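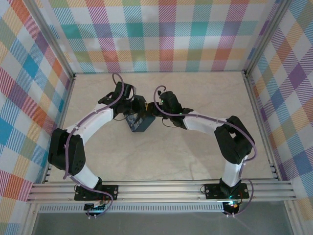
Two arms, one rough arch, meeting near the middle.

Why Don't Arches Fall Down?

Look at an old stone bridge and you'll notice something rude about it. The stones in the middle are hanging over the water with nothing under them. Stones are heavy. Stones like to fall. So what are they doing up there?

They are trying to fall, all day long. The trouble is that they're all trying at once, and they keep getting in each other's way.

Each stone in an arch is cut like a slice of pie with the tip bitten off - wide at the top, narrow at the bottom. To drop out, a stone would have to squeeze through a gap that is too small for it. It pushes on its neighbors instead. They push on their neighbors, and the push travels down both sides until it reaches the ground, which is used to this sort of thing.

The stone at the very top is called the keystone. It gets a fancy name and sometimes a carved face. The other stones do just as much work and get moss.

How do you build one?

An arch can't hold itself up until the last stone is in. Builders make a wooden frame first, lay the stones over it, and then take the frame away. The bridge at Laxdal has 115 stones in its arch, and the story goes that the builder, Oluf Brynjólfsdóttir, was made to stand under it when the frame came out. He is said to have checked his work very carefully.

Try it yourself

Stand facing a friend who is close to your size, a big step apart. Put your palms against theirs and both lean in. Keep your backs straight and your feet still. Feel that push in your hands? Now notice your feet, which want to slide backward. Real arches have this problem too, so builders put big heavy blocks at each end, called abutments.

Do it on carpet, and without socks. If your friend suddenly gets bored and walks off, you will learn what happens to half an arch.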